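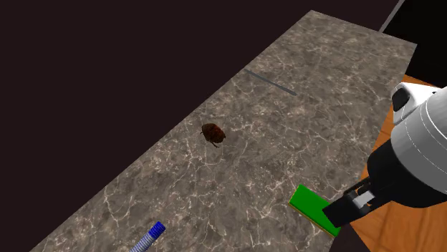 Section 4: Setting up the counter task in the simulator

By Zsófia Vass, Brolia Robotics Club
Last edited January
Print this page | E-mail this page
12 comments | 2 shares

Read section 3 first if you haven't got the simulator installed. If it opens and you get a login box, you're fine, carry on.

This section gets you from a blank launcher to a saved run of the sponge task. Written in a rush before the Leckie round so shout if a step is wrong. Menu names are from the club machines. Yours may look a bit different at home.

4.1 Before you start

1. Close everything else. Browser too. The old desktops by the window can't cope with both.

2. Log in with your team name, not your own name. Runs saved under your own name don't show up on the club board and Stefaniia has to move them by hand.

3. Plug the gamepad in BEFORE you open the simulator. If you forget, quit and open it again.

4. Check free space on the drive. A full practice session can eat a lot.

Note: keyboard control works but it's horrible. Fine for checking the scene loads. Not for recording.

4.2 Loading the scene

1. Launcher > Fimberg > Scenes > Counter.

2. Pick the marble top. The plain top is for the beginners' task and the judges won't take runs from it.

3. Set the scene number to 74. Everybody practises on 74 first so we can compare.

4. Press Load and wait. The bar sticks near the end. Leave it.

5. Check what you've got. Green sponge with the yellow layer, near the right-hand edge of the marble. Small brown lumpy thing out in the middle. Blue and grey cylinder nearer the camera. If the sponge is missing you've loaded the wrong set, go back to step 1.

6. Black background past the counter is normal. No room has been built there. Don't go changing the light settings to fix it.

Caution: do not press Shuffle on 74. It moves the objects and saves over the shared copy. If you want a shuffled scene make your own copy first (File > Copy to team).

4.3 Setting the view

1. Press V until you get the high view looking along the counter.

2. Zoom with the right stick. You want the gripper and the sponge both well in view, plus enough bare marble to put things down on.

3. Don't zoom right in on the fingers. Looks helpful, but you lose track of where the counter stops and wooden floor starts.

4. Save the view to slot 2. Slot 1 gets reset at every login.

Note: the near end of the cylinder drops out of the picture in this view. Leave it, it's not part of the sponge task. For the cylinder task see section 5.

4.4 Moving the arm

1. Left stick moves the gripper flat across the counter. Shoulder buttons for up and down.

2. Go up first, then across, then down. Every time. Teams that go straight across at low height end up shoving things off the marble.

3. Get above the sponge and stop. Let go of the sticks and count to two before coming down, the arm carries on a bit after you stop.

4. Turn the wrist so the fingers line up with the short way across the sponge. The sponge sits at an angle so you will have to turn. Small taps on the d-pad.

5. Come down slowly. Fingers open.

6. Look at the gap, then look again from the side (press V once, then V again until you're back). From the high view it's very hard to tell touching from nearly touching.

7. Close with the trigger. Half press is enough. Full press squeezes it out of the fingers, at least on our settings.

8. Lift a little. Wait. If it stays put, lift the rest.

Caution: if the arm starts shaking, let go of everything and press Home. Don't fight it. It usually means the fingers have been pushed into the counter and the simulator is trying to sort it out.

Grabbing by the end or the middle? Either counts. The end is easier to get at but the sponge tips when you lift. Middle is steadier, takes longer to line up. Stultau team swear by the end, we've mostly gone for the middle. Try both and put in your log which one you used.

4.5 Recording a run

1. Press Home so the arm starts from the rest position.

2. Press Record. Red dot, top bar.

3. Do the task. Pick up the sponge, put it down anywhere on the far half of the counter, open the fingers, back to Home.

4. Press Record again to stop.

5. Name it: team, scene, try number. Like brolia-74-3. No spaces.

6. Mark it Good or Bad. Be strict. Dropped sponge is Bad. Knocked the brown thing is Bad, even if the sponge went where it should.

Note: keep the Bad ones. We use them for the debrief and they still count towards your practice total. The club had 349 saved runs at the end of last term and we'd like to beat that.

Caution: the thin dark line on the far part of the marble. Don't aim your put-down on top of it. Keep the sponge well clear, pick a bare bit of counter.

4.6 If it goes wrong

Gamepad does nothing. You plugged it in late. Quit, reopen.

Arm moves the wrong way. You're in the side view, so left and right feel swapped. Press V.

Sponge won't lift. Fingers not low enough, or they're closing on air beside it. Open, up, turn, try agian.

Sponge sinks into the counter. Known bug. Reload the scene, mark the run Bad.

Everything is grey. Textures haven't loaded. Wait a minute. If still grey, log out and back in.

Run saved but not on the board. Check the team name. If it's right, e-mail Stefaniia Stetsiuk the file name and she'll look.

4.7 Before you log out

1. Check your runs are on the board.

2. Fill in the log sheet. Team, scene, how many Good, how many Bad, end or middle grip.

3. File > Close scene. Say NO if it asks to save changes to 74.

4. Gamepad back in the drawer, cable wrapped. Not just shoved in please.

Next: section 5, the cylinder task. Do at least 12 Good sponge runs before you move on to it.

Print this page | E-mail this page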